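The Table, Continued

Members with long memories will recall that the big table in the reading room at Avamton was supposed to be a temporary arrangement. It came to us from the old Grenwood offices, on a trailer, in the rain, and was to stay until something more suitable turned up. Nothing more suitable has turned up, and in the meantime it has collected strong opinions.

The first school of thought holds that it should be painted. A tin of something called Heron has been sitting under the coat pegs with its lid still on for longer than I care to admit, and I gather it was on offer. The second school holds that anyone who paints it will be asked to return their key. I belong to the second school and am writing the newsletter, so you may judge for yourselves how fair this item is going to be.

Lachlan Rakena spent two evenings in December going over the top with a soft cloth, a saucer of wax and a good deal of muttering. He was asked to do one evening. He also went over the legs, which he wasn't asked to do at all, and has since sent round a message of 1,013 words on the subject of coasters. I have read it so that you don't have to. He is in favour of them.

The wax cost us nearly 100 pounds, and before anyone writes in, yes, I have seen the receipt, and yes, there was a cheaper one. The cheaper one smelt of fish. We tried it on the underside, and those of you who sit at the window end may still catch it on a warm afternoon.

What I will say for all this effort is that people have started looking at the thing. For years it was somewhere to put the biscuits. Now you find grown adults bent over it with their glasses pushed up, following the dark lines across on the slant until they bend off into curves, and arguing over whether it's oak or ash. I have heard both stated with total confidence by the same man. There is a pale streak in it, a ragged sort of flame shape, that one of our jigsaw regulars insists is the coast of Norway.
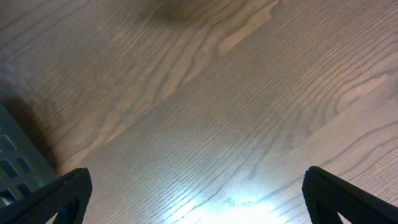
The Górecki quote for a new table, for those who asked, came to 3,736 pounds. It included delivery and a matching bench, and did not include taking the old one away, as they had seen the width of our door. How Grenwood's got it in remains a matter of debate. I was there and I was holding the umbrella, so I'm no help.

Until further notice, then, the table stays brown. Hot mugs go on the coasters (there's a stack by the kettle), wet umbrellas go in the stand, and jigsaws may be left out overnight if you put a note with them. The Heron is free to anyone with a shed.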